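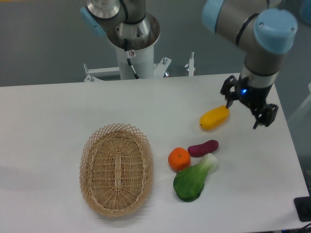
Gristside, August

Does the Drirkach starter package do what the brochure says? Report for the applied automation module

Our group was asked to pick a commercial automation package and check its claims. We picked Drirkach, which is sold to small food shops and teaching labs as "ready to pack on day one." The package includes pick-and-place software, a set of ready-made tasks and a year of support by email. The arm and gripper are bought separately, and ours were already in the lab.

The brochure makes two promises we could test. One is that a new user can get the produce task running in a single morning. The other is that the software will handle "any everyday item." We doubted the second one before we opened the box, and we still do.

Setup

Day one was not a packing day. The installer asked for a license key that support had sent to the wrong address, and the calibration guide was written for an older version with different menu names. It took us 17 hours of lab time to get to a first full run. In fairness, a group that had done it before would be quicker, and the safety stop worked as described from the start.

The task

The produce task is simple on paper. Fake fruit and vegetables go on a white table next to an oval wicker basket, and the arm has to put them in the basket one at a time. We kept the items close together on purpose – a shop counter is not going to space things out for you. The brochure video only uses items with wide gaps between them, so we wanted to see what happens without the gaps.

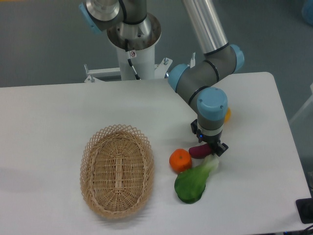

We logged 700 pick attempts over the project. An attempt counted as good only if the item ended up inside the basket and stayed there. By that rule 356 were good, a little over half. The sales page talks about "near perfect picking" but gives no number, no item list and no rule for what counts as a pick, so we can't say how far off we are from their own tests.

The bok choy gave us the most trouble. It has a wide leaf at one end and a narrow stalk at the other, and the software often chose a grip point on the leaf. Setting the grip point by hand helped, but then a person is doing the part we were told the software does.

Comparison

We had hoped to run the Sarmiento package on the same table. The trial version limits you to 2 items per session, so we left it out of the results. The Grudinberg kit was over our budget.

What we would tell a buyer

Ask for a trial with your own items, placed the way you would place them. Ask what the support contract costs after the first year – we asked twice and got a brochure both times. For a teaching lab the package is usable, and the log files are clear and easy to export. For a shop, we would not pay for it on the numbers we have.

The full attempt log and our calibration notes are in the appendix.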